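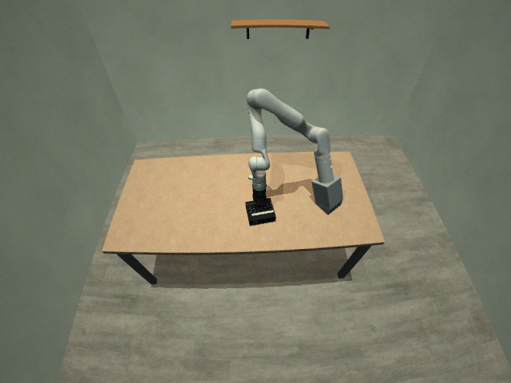 Do I need a full risk assessment for an arm on a table?

Posted by Nadine Karaki

Hi all, first post, sorry if this one has been done to death. I'm setting up a small pick-and-place cell for a shop called Masri. One arm on a block, one table, one gripper, and the job is picking up a dark case and putting it down again a little way over. The whole layout is modeled in simulation first and I've been running it there for weeks with no trouble at all.

My boss says the arm was sold to us as collaborative, so we can skip the fence and skip the paperwork. I'm not so sure! The case has hard corners, and people are going to be walking past the front of that table all day. We were planning to run it at 300 mm per second, and I had it down to 80 for anything close to the tabletop. Is that enough, or do I have to do the whole risk assessment thing? And does the time in simulation count for anything?

Euan Galbraith

Yes, you have to do it, and your boss is mixing up two things (very common, mine did it too). "Collaborative" describes how you use the robot. The arm on its own is only part of the machine, and once you add a gripper, a table and a part with hard corners you've built something new that somebody has to assess. Look up ISO 10218, part 2, which is the one for whoever puts the cell together. That sounds like you.

Slow speeds help but I wouldn't lean on them. A slow arm can still trap a hand against the table, and the spot I'd worry about first is right under the gripper when it comes down on the case. There's also the gap between the forearm and the mounting block. Run the whole path and write down every place where the space closes up, then look at each one and ask what a person could have in there. Fingers, a sleeve, a head if they're bending down to pick up something they dropped.

Simulation counts for reach, collisions with your own furniture and cycle time. It does not count for contact force. For that you need a force gauge on the real arm, with the real gripper and the real part in it, and you compare what you read against the limits for each body area. Keep the readings. I did 59 of them on our Hiltano line in June and it was dull as dishwater, but when the inspector came by I handed her the folder and we moved on to coffee.

A few more things I'd check:

Does the gripper hold on when power or air drops out?
Can you reach an emergency stop from the front of the table AND from the side?
Is the real table bolted down? A model table never walks across the floor - a real one will.
Who is allowed to change the speed setting, and is there a password on it?

That last one bit us. Somebody bumped the speed up on a late shift and it stayed that way until I happened to look.

brummont_fan

we never did any of this at our place and its been 2 years no problems. just put yellow tape on the floor

Privier

Please don't go by the tape answer. Tape is fine for telling people where the arm reaches, but it doesn't stop anything.

Euan covered most of it. I'd only add that you should do the assessment now, while you can still move things in the model. I left mine until after install and ended up shifting the whole mounting block back from the edge, which meant redoing every taught point (I was there until 9 at night, very grumpy). If you can put the pick spot further from where people walk, do it before anybody drills a hole. And when you swap the gripper or the part later on, open the assessment again and update it, even if the change feels tiny.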